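Trikusis Community Help > Motion and Control > Contact tasks

Brush task: arm stalls or bounces when the tool touches the inside of the bowl

Asked in September. Tags: impedance, planner, force-limits, wrist-camera

We are running Trikusis on a two-arm robot for bathroom cleaning work. The task that is giving us trouble is scrubbing the inside of a toilet bowl with a brush. Free-space motion is fine. The approach is fine. The trouble starts when the brush head meets the porcelain.

Setup, as short as I can make it:

Planner is Carnen, default config except for the collision padding, which I dropped because the arm would not plan into the bowl at all with the stock value.
Controller is the Cartesian impedance one that ships with Trikusis. Control loop is at 1,000 Hz.
Perception is the head camera for finding the bowl and the wrist camera for everything close up. The bowl pose is estimated once, before the arm goes in, and then held fixed.
The scrub path is a spiral with 117 waypoints, generated from a bowl mesh and shifted to the estimated pose.

What happens is one of two things. Either the arm gets to the first contact waypoint and sits there until the step times out, or it touches, bounces off, touches again and keeps doing that until the force limit trips. Out of 34 runs I have had both, with no pattern I can find. I have tried lower stiffness (it stalls more) and higher stiffness (it bounces more). I have also tried slowing the path down, which changes how long it takes to fail and not much else.
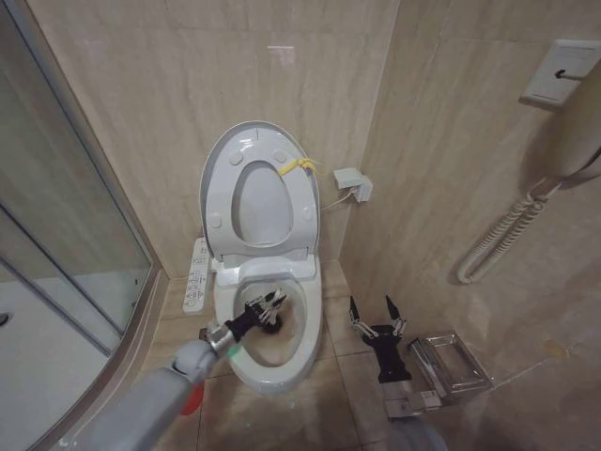 Kyung-tae Wang: Before you get to the gains, are you sending the 117 points as position goals with a tolerance, or as a continuous reference? If the executor waits for each one to be reached, a stall at the first contact point is what I would expect. The goal is on the other side of the porcelain and the arm can't get there.

Edit, to answer Kyung-tae: position goals with a tolerance of 2 mm. I did not know there was another way to send them. I have left the rest of the question as it was.

Other things people may ask:

The force reading at the wrist is zeroed at the start of the program, not right before contact.
The tool mass is set to the hand only. I did not add the brush.
The second arm is parked and is not in the plan, but it is in the collision scene.
Logs show no missed cycles in the control loop.

What I want to know is whether this is a tuning problem or whether I am doing the task the wrong way. I have seen a few older threads here about wiping tables and I could not get any of those configs to work in a bowl.

3 answers

Answer 1 (accepted)

You are doing it the wrong way, but most of what you have can stay. I'd change four things, in this order. Don't change them all at once or you won't learn which one mattered.

First, the goals. Kyung-tae has the main point. With an impedance controller the commanded pose and the real pose are supposed to differ during contact. The difference times the stiffness is your pushing force. If the executor insists on the two matching to 2 mm before it moves on, it will wait forever on any point where the surface is in the way. Use stream mode. In the Trikusis executor it's the setting called advance_on, and you want "time" and not "reached". Keep "reached" for the approach segment, where you do want to be sure the arm got there.

Second, the zeroing. Zeroing at program start means you picked up gravity in one wrist orientation and are subtracting it in a different one. Add the brush to the tool mass and center of mass. Then zero again at a hover pose over the bowl with the wrist already turned the way it will be for the scrub. Wait half a second after the arm stops before you take the reading.

Third, the contact. Do not let the first scrub waypoint be your first contact. Put in a separate guarded move: go down slowly, stop when the force along the tool passes a small threshold, record where that happened. Then shift the whole spiral so that it begins at that recorded point. Your mesh and your pose estimate will never agree with the real bowl to better than a few millimeters, and this takes out most of the error in one direction.

For the numbers, I'd start at these and adjust:

guarded move speed: 15 mm/s
contact threshold: 4 N
stiffness along the tool: 300 N/m
stiffness sideways: 600 N/m
damping ratio: 0.9
force limit for abort: 25 N

The high damping is on purpose. Bristles are springy and the porcelain behind them is not, so the contact stiffness jumps a lot when the bristles are fully bent. I think that jump is where your bouncing comes from. If you have a damping ratio of 0.7 (I believe that's the shipped value) you'll see it ring.

Fourth, the pose estimate. Holding it fixed is OK for a short run. What isn't OK is taking it from the head camera alone. White glazed surfaces give bad depth, and tiled or polished walls behind them put bright spots in the image that move when the camera moves. Our depth filter used to treat those as points on the wall and pull the plane fit forward by a couple of centimeters. What worked for us was to take several wrist views from different heights, fit the rim in each one, and throw out any view where the fit residual was high.
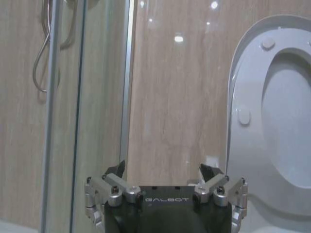
The rim fit wants at least three good views, and the heights should differ by 10 cm or more or they all share the same error. If you get fewer than three, back off and try again from a different yaw before you fall back on the head camera estimate. There is a helper for this in the Song package called fit_rim. It takes a list of masks and camera poses and returns a center, a normal and a residual. It doesn't handle a partly visible rim well, so crop out any view where less than half the ellipse is inside the image.

On collision padding: dropping it globally is risky with a second arm in the scene. Carnen lets you set padding per pair. Set it to zero for brush and bowl only, put it back to stock for everything else, and allow contact between that one pair for the scrub segment. After the segment, turn it off again. I've seen people forget that last step and then have the retreat move planned straight through the rim.

One more thing on the spiral. Going from the rim down to the drain means the tilt of the tool changes fastest at the end, in the narrowest part. I'd reverse it: start low, where your guarded move has just found the surface, and work up.

Answer 2

I use Grurkden for this kind of thing instead and didn't have the problem, but the force control there is a different design, so the settings won't carry over.

Agree on the damping. I'd go lower on stiffness than the first answer, maybe 200 along the tool. Also check that your force filter isn't adding delay. We had a low-pass at 10 Hz somebody had set for a different job, and with that in the loop no gains were stable. Took it up to 60 and it was fine.

Answer 3

Same issue here, following. Is there a way to do this without the force sensor? Ours only has joint torques.

Comment on answer 3: You can use the estimated wrench from joint torques, but expect more than 3 N of noise near the wrist singularity. Set the contact threshold to 8 or so and slow down the guarded move. Please open a new question for this, it's a separate topic.

Follow-up from the asker

Changed advance_on to "time" and the stalling is gone. Every run since then has got past the first waypoint. Bouncing was still there until I fixed the zeroing and set damping to 0.9. I had the brush mass wrong too, it was worth nearly 2 N at the scrub angle.

Guarded move is in and works. I ended up with a stiffness of 250 along the tool. At 300 I still got a small chatter on the steep part of the bowl, and at 200 the brush lagged behind on the upper turns.

I haven't done the per-pair padding yet. My version of Carnen rejects the pair name when one of the two is an attached object. If anyone knows the right syntax for a tool held in a hand, please post it below.

Comment: Use the link name the object is attached to, then a slash, then the object name. It changed two releases ago and the docs page is still the old one.

Comment: Thanks, that loads now. Will test with the reversed spiral.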